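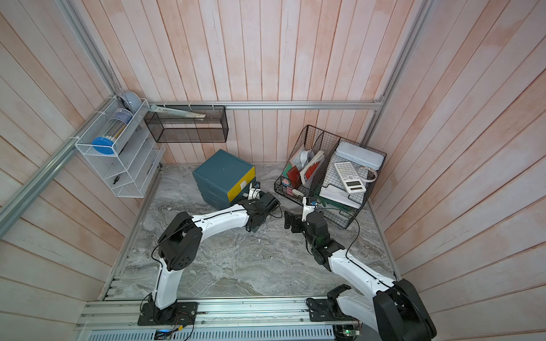
Step 1. Set up the cell before visitors arrive

Place the teal storage unit on the marble-patterned floor, within reach of both arms. Home the arms and check the view from each wrist camera. At the Ovodbridge open day, Bautista Medina starts this check 36 minutes before the first group.

Step 2. Load the demonstration

Open the Stonix console and select the two-arm routine. Set speed to 16 percent for the first run – visitors follow slow motion more easily. Limit each group to seven people.

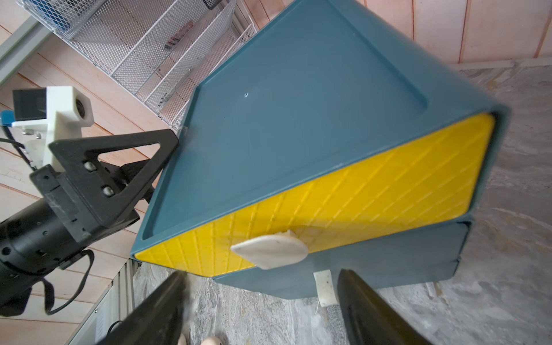 Can a visitor take over the controls?

Only during the last run of each session, with the operator holding the stop button.

Step 3. Run and repeat

Run the routine three times per group. Announce each start aloud. Between runs, return both arms to home and put any moved items back on their marks.
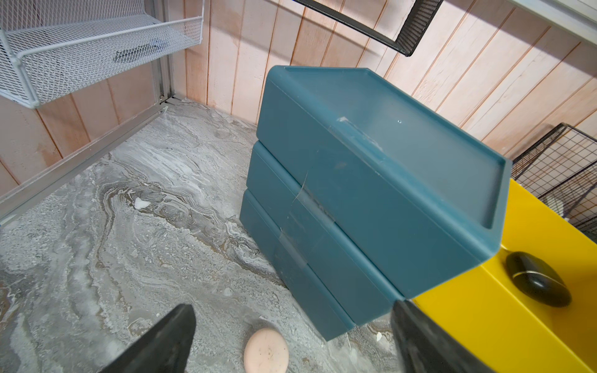
If an item is off its mark, pause the routine before reaching in. Resume from the console – never from the tablet. Save the log at the end of the session and power down the arms.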